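Clean tables, open doors: inside the Mullatow community meals program
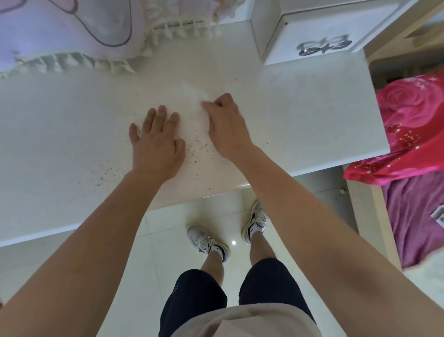

Wiping down a tabletop with a tissue.

Dec 5, 2019

When the Mullatow community meals program began, it served lunch in a borrowed hall and stored its plates in the boot of a car. It now operates from the former council offices on Samuel Street and serves 3,000 meals a year to residents of Mullatow and the surrounding farms. The program coordinator, who asked that this article concern the work and leave her name out of it, met with the newsletter between the lunch sitting and the afternoon delivery run.

She took up the position in March, having spent most of her working life in hospital kitchens in Orbridge. The change of scale was the first thing she noticed.

"In a hospital you never meet the person who eats the meal," she said. "You see a tray go out and a tray come back. In Mullatow I know who dislikes pumpkin, and I hear about it if I forget."

The program was set up for older residents living alone, and they remain the largest group at the tables. In recent years the lunches have also drawn seasonal workers, parents with young children and people who have moved to the district for cheaper housing. The coordinator said she had been careful not to ask anyone to explain why they had come.

"There is no form to fill in at the door. People put in what they can afford, and the tin sits where no one is watching it. Some put in nothing for months and then bring us a box of lemons. I count that as paid."

Asked whether this arrangement was ever abused, she said the question was raised with her often, usually by people who had not attended a lunch. Takings from the tin had stayed steady, she said, and the shortfall was covered by the annual grant and by the spring fete.

The menu follows a fortnightly pattern of soups, roasts, curries and bakes, with a pudding on the colder days. Much of the produce comes from growers within a short drive, who deliver what the packing sheds will not accept. The coordinator described this as useful but demanding.

"A grower will ring and say there are carrots. You say yes, and then you find out how many carrots. We made carrot soup, carrot cake and a carrot salad that was not a success. You learn to ask more questions on the telephone."

Home delivery was introduced for residents who could no longer travel into town. Drivers follow 2 routes, one along the river and one out past the Orbridge turnoff, and each meal is labelled with its heating instructions in large print. Drivers are asked to stay for a few minutes at each house if they are welcome to do so.

"The meal is half of it," the coordinator said. "We had a gentleman who told his driver he was eating well, and he was, but the driver could see the house had got very cold. We rang his daughter and the heater was fixed that week. That sort of thing does not appear in the annual report, and I am not sure how you would write it down."

The move to Samuel Street brought a proper kitchen, a cool room and a ramp at the front entrance. It also brought higher running costs. The building's hot water system is old, and its replacement was quoted at a figure the program could not meet from savings. A grant of $3,000 from the Zeltport Regional Fund has since covered the deposit, and the work is expected to be finished before winter.

The coordinator spoke warmly of the building all the same. The old front counter, where residents once paid their rates, is now used for tea and coffee – she said that several of the older diners still stand at it with some suspicion. The former records room has become a pantry, and a shelf of donated books has been set up in the corridor.

On the subject of staffing she was more guarded. Helpers are plentiful in school term and scarce over the summer, when many families leave for the coast. The program closed for a fortnight last January, and she does not want to see that repeated.

"Two weeks is a long time if lunch is the reason you got dressed," she said. "I would sooner put on sandwiches and a pot of tea than lock the door."

A reduced summer service will therefore run this season, with cold lunches at Samuel Street and deliveries continuing on both routes. Residents who would like to receive meals, or to help prepare them, may call at the front counter during opening hours or write to PO Box 901, Mullatow.

The coordinator ended the interview shortly before the drivers were due. There were lids still to be put on the afternoon's meals, and she had been told to expect a delivery of zucchini.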